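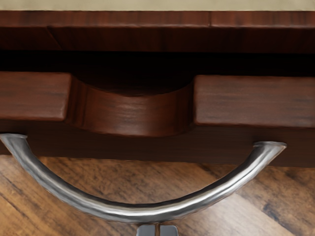

NEWS | HOUSEHOLD ADVICE

Free furniture care sessions to continue through the summer

Published 02/06/2024

The Ernus Household Advice Service has confirmed that its free sessions on the care and repair of wooden furniture will continue until the end of August. The decision follows a trial in May, during which 217 residents attended and 156 of them asked to be told of further dates.

Sessions are held in the ground floor meeting room of the Yüksel Building and are open to any resident aged 16 or over. Each one lasts two hours and covers cleaning, waxing, the treatment of small scratches and the easing of drawers that have begun to stick. Tools and materials are supplied. Those attending may bring one small item, such as a stool or a single drawer, provided that it can be carried by one person.

Melahat Akbulut, head of the service, said that demand had been higher than expected. "Many residents own furniture that has been in the family for a long time, and they are unsure what can safely be done to it at home," she said. "We are pleased to be able to offer more places." 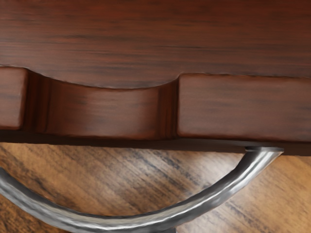
Dark reddish-brown wood with a curved lower edge.

The summer sessions will be led by Kadir Keskin and Estela Olivares, both of whom taught during the trial. A separate session on upholstery, led by Aslı Polat, will be offered if enough residents register an interest.

The programme has been extended with a grant of £2,238 from the Folovine Fund, which will meet the cost of materials and room hire. A total of 220 places will be available. Residents who joined the waiting list in May will be contacted first, and remaining places will then be given in order of application.

Residents are reminded that the service does not value furniture and cannot advise on its sale. Items treated for woodworm within the past six months should not be brought to the building.

Application forms may be collected from the front desk or requested by telephone. Questions about access to the building, including the use of the lift, should be addressed to Gülizar Sezer at the advice service office.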